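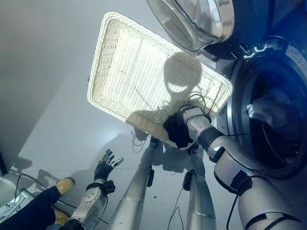

Theresia Pfister tient depuis onze ans la liste des ascensions du Hotau, un sommet isolé que peu de cordées visitent. La dernière version compte 91 noms. Nous l'avons interrogée sur sa méthode.

Elle commence par les dates. « Je prends le jour où la personne est debout au point culminant, à l'heure locale du camp de base. Certains m'envoient la date du retour au camp, et il faut leur réécrire. »

La plupart des entrées viennent des carnets de course. Pour les plus anciennes, elle dispose des papiers de Selorm Kyei, qui a guidé sur l'arête Gallardo pendant plusieurs saisons. « Selorm notait tout, même la température du thé. Par contre il écrivait au crayon, et deux pages sont presque illisibles. »

Le cas le plus discuté reste celui de Kittipong et Jirayu Thongdee. Les deux frères ont atteint l'antécime nord en novembre, par mauvais temps, et ont fait demi-tour 50 mètres sous le sommet principal.
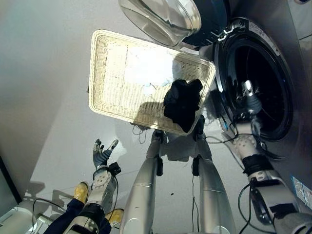

« Je ne les ai pas comptés, et ils ne l'ont pas demandé, dit-elle. Kittipong m'a envoyé sa trace GPS le premier, avec l'altitude. Ils figurent dans une note — c'est tout ce que je pouvais faire. »

Pornthip Luangrath, qui a gravi le Hotau deux fois, relit chaque mise à jour. Elle aurait préféré une seconde liste pour les tentatives. Theresia Pfister n'y est pas favorable : « Une tentative, où est-ce que ça commence ? Au camp, au col, à la rimaye ? Pornthip et moi n'avons pas fini d'en parler. »

Reste la question du versant Madimus, dont le pilier central, haut de 1184 mètres, n'a pas de première connue. Une équipe en a revendiqué une, sans photo ni horaire. « J'attends leur récit. S'il arrive avant l'hiver, je l'ajoute. Sinon la ligne reste vide. »

Les corrections peuvent lui être adressées par courrier, avec le nom complet des grimpeurs et l'itinéraire suivi.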